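**From the automation desk, April: what happened to the 1,695 laundry recordings**

We reported in the last issue that the Jesgate laundry work was going well, and we probably should have asked more questions. Zarna, which supplies the training data for the folding and loading robot, has withdrawn a large batch of its recordings. The number in the notice is 1,695. Of those, 76 had already gone through review and been marked good.

The fault is a dull one. One hand's position log ran late against its video, so the software believed the left gripper was somewhere it had already left. Played back on a screen the recordings look perfectly normal. Played back through an arm, they don't. During a test at Urkard the arm closed before it got to the towel, carried on as if it were holding one, and swung into the rim of the washer door. The door seal was torn and one fingertip snapped. There were people in the bay at the time and they were outside the marked line, so we're calling it damage to equipment. I'd still like to know why the arm had permission to keep going with nothing in its grip.

The recording side has not stopped. The job remains what it was: a person with a gripper in each hand, a washer, a basket and an orange cloth.

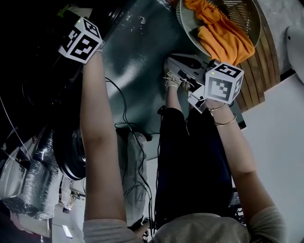
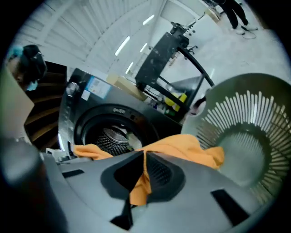 Kirsten Fehr disagrees with the way we've framed this. The late log would have been caught by a simple clap test at the start of each session, she writes, and the test was in the Tesfamariam procedure until somebody cut it to save time. She wants it back before another hour of data is paid for, and she doesn't much care whether the supplier calls the problem a "sync artifact" or anything else.

Fair enough. Zarna's own answer is a software patch that shifts the late log back into line. It was applied to 2 sessions and both came out clean, according to a summary that runs to 3 paragraphs and includes no plots. Two sessions is a thin basis for putting the whole batch back in use. The delay may well be different from one session to the next, and the summary doesn't say if anyone checked.

For now the Urkard arm is running at reduced speed with the door removed from the test washer. Catarina Marinho is keeping the list of affected recordings, so if you trained anything on Jesgate data this spring, send her the batch numbers and hold off on live runs until you hear back. The stop-on-empty-grip setting should be switched on at every site. Check it yourself, as ours was listed as on and it was off.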